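Jan 27, 2026

Thread on my first month of teaching a robot by remote control. I write slowly in English, so please be patient with me.

1/ Our small team at Okby wants a robot arm to learn kitchen tasks from people. Before we touch the real arm, we do everything in simulation. I am the person who holds the controller.

2/ One demonstration means that I drive the arm from start to finish and the program saves every movement. Lachlan Whitcombe, who trains the model, asked me for 50 good ones. I recorded 113 to get them.

3/ Most of the bad ones have the same mistake. I close the fingers too early, then I open them and try again. The model learns this hesitation very well. It copied me like a child copies a parent.

4/ The wrist view was the hardest thing for me. When I turn my hand, the whole room turns. In the first days I had to stop after 8 attempts and drink some tea.

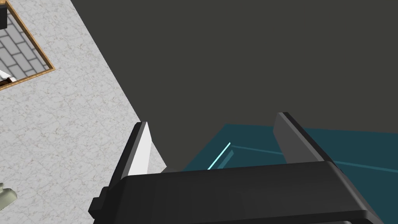
Wrist view in the simulator, fingers open, nothing in the grip.

5/ I now use the white inner face of the left finger as my guide. It is easy to see against the dark colors, so I look at it first and at the target second.

6/ Lorne Poirier gave me the best advice: move at the speed of a person who carries soup. Before this I was moving fast, stopping, thinking, and moving again. All these pauses were in the data.

7/ I also keep a paper notebook. For each attempt I write the start position and one word about how it felt. "Nervous" appears on 4 pages in a row. Lachlan found this useful when he was choosing what to delete.

8/ In April we go to Bastholm to try the same tasks by hand guiding, where you hold the real arm and push it through the motion. If you have done both, which one gave you cleaner data? I would like to read your experience.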